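Quick one because I'm supposed to be packing up the kitchen drawers and I am not doing that.

So. The prints came. I've been going back and forth on what to put over the couch since we moved, and I finally ordered from Anlow, which is the one my friend Zinhle Nkosi uses for everything (her hallway is basically a catalog). Old botanical charts mostly. Ferns, one big radish, a page of seed pods that I love more than is normal.

Took 6 prints in the end. Wanted more. Stopped myself.

## Paper

They give you three choices and I spent way too long on this. Got the matte for all of them in the end. The lamp is right across from that wall and the last thing I had up there was shiny, and all you could see at night was lamp. So matte. The colors are a little softer than on my screen, the radish especially, more brick than pink. I don't mind it. If you need a color to match a rug or something I'd order the smallest size first and check.

The heavier stock is supposed to be nicer but it costs more and once it's behind glass, who's touching it?

## Frames, ugh

This is where the money goes. Anlow will frame for you, but the shipping on glass was silly, so I went with plain black ones from Milta. Went on a sale day, up to 50 percent off depending on the size, and of course the size I needed was the one barely marked down. Still cheaper.

Things I'd tell myself before starting:

- Measure the print, then measure the frame opening. The mat covers more than you think. I lost the plate number off the bottom of the fern and I'm still annoyed
- Buy one extra frame. Mine had a chip in the corner and going back cost me an evening
- Wipe the inside of the glass twice. There is always a hair
- Don't throw the cardboard away untill everything is on the wall

Zinhle swears by the sticky strips. I used nails. Our walls are old plaster and I don't trust a strip with glass over my head.

I cut paper templates and taped them up for a week first, moved them around every time I walked past. Best thing I did. The whole group sits lower than I would have guessed, the bottom row is just a hand above the back of the couch. Looks right sitting down, and that's how we look at it anyway.

The room's gone kind of orange and green without me planning it. Orange cushion, orange dish, the seed pods. Fine, I'm leaning in. 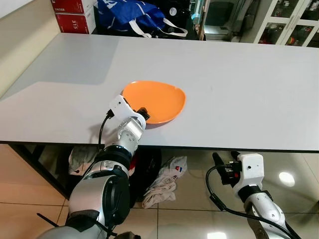

## What's next

The hallway. Narrow, no window, so I want something bright. Milta had a set of old railroad prints but they were very brown. I've got a Cárdenas poster saved, big flat shapes, a yellow sun, and it's been sitting in my cart since October. It comes in a tall size that would fit between the two doors almost exactly. I keep not buying it.

Also looking at Danis for a picture rail, the kind of skinny shelf where you just lean things and swap them when you get bored. I get bored. Might be the smarter way to do it and then no more holes.

If anyone has one of those rails, does stuff slide off when you slam a door?? We slam doors here. Leave me a comment.

Ok. Drawers.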